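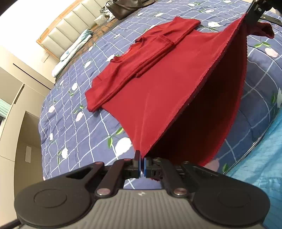
Folding tops on the bed is fine until you get to the long sleeves, somebody wrote on Wednesday, and then the whole pile goes lopsided and won't stand up in the drawer.

Archive > Brirden Household List > Clothes and bedding

Re: folding long sleeves

> I lay mine face up, one sleeve across the body,
> then the other, then bring the hem up to the neck.
> They always come out fat at one end. What am I
> doing wrong? The drawer is 14 cm deep.

Oh, I love this question! You're so nearly there. Try folding each sleeve back down on itself once it's across, so it runs along the side seam — all that bulk at the neck just goes. Then hem up to the collar, smooth it out with your palms and fold in 2 again.

I did 60 tops this way last weekend (mine, the kids', a bag from the Dustville swap) and they all stand up beautifully in a Raketti drawer. Old fleecy ones still sulk a bit, so I roll those.

Does anyone have the Vincze folding board, by the way? I'm very tempted, but I'd like to hear how it copes with adult sizes first.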